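The two-arm benches at Pilero: your questions, answered without the brochure

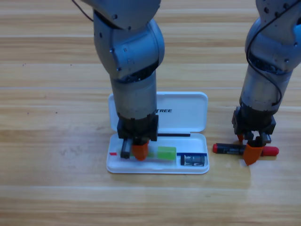
A reply to the first version of this page complained that it read like a sales pitch: we had spent a page on what the arms can pick up and not a line on who gets sent home. Fair. The questions have been reordered.

Will anyone lose their job?
Management's wording is "no planned reductions through December." Read that as slowly as we did. It covers layoffs. It doesn't cover temp contracts, and it says nothing about people who leave and aren't replaced.

What are the arms supposed to do?
Sort and pack small parts into cases, batteries included. Gritum, the supplier, quotes 300 cases a shift. Our best count so far is 159, with a person standing by to clear jams. Hand packers beat that before lunch.

So why keep them?
Karagiannis signed a 2-year lease. Draw your own conclusions.

Who clears the jams?
Whoever is nearest, at packer's pay. We have asked for a separate grade and are still waiting.

Do I have to take the training?
Yes, if you're on the packing line. It runs nine hours, paid. If your supervisor tells you to do part of it at home, say no and let us know.

Are we being recorded?
The benches have cameras pointed at the work. We were told the footage is used to fix errors. We've asked for that in writing, along with how long it's kept.

Can I refuse to work next to one?
You can stop the bench any time you feel unsafe. The red button doesn't need a supervisor's okay.

Last updated February 1, 2024

Contact the Atside staff desk | © 2024 Atside | Back to top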